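Skelgate Open Day

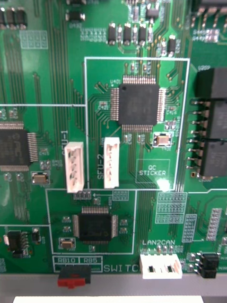 The Skelgate Open Day was a public demonstration of robotic circuit board inspection held by the automation firm Brellimar at its Skelgate works on Jan 26, 2023. It was meant to show that the company's Skullano system, an arm fitted with a small wrist camera, could check finished control boards without a human inspector. The boards used were crowded ones, with several square black chips, white connectors marked SFU-1 and SFU-2, and a printed box reading "QC STICKER" that had no sticker in it. Brellimar said 396 people attended. No outside count exists.

Background

Brellimar had sold pick-and-place equipment for 9 years before it announced Skullano the previous April. Early sales material claimed the system could inspect 3000 boards in a working shift and would "remove doubt from the line." The phrase was dropped from later brochures. The controller software was licensed from Jarman, a smaller firm whose part in the project was not mentioned in the opening speech.

Demonstration

Visitors were taken through in small groups and stood behind a rail while the arm moved over one board at a time. A wall screen showed a green or red result after each pass. The presenter, Huw Bellis, described the setup as a working production cell. It was later confirmed that the boards had been sorted by hand the evening before, and that the faulty ones were placed in the tray in a known order.

Bellis defended this as normal practice for a public showing. Visitors who asked to have their own boards inspected were told that the system needed to be taught each new layout first — a step that does not appear in the brochure and for which no time was given.

Reception

Trade coverage was mostly friendly and leaned on the company's press release. The main exception was a report by Angharad Morgan, an engineer who attended two sessions. She wrote that the arm moved smoothly and held its position well, but that a fixed overhead camera could have done the same job at lower cost. She also questioned the stated total of 1062 inspections for the day, which would have required the cell to run through the lunch break, when she found it switched off.

Brellimar replied that the total included test runs made before the doors opened. It did not publish the log.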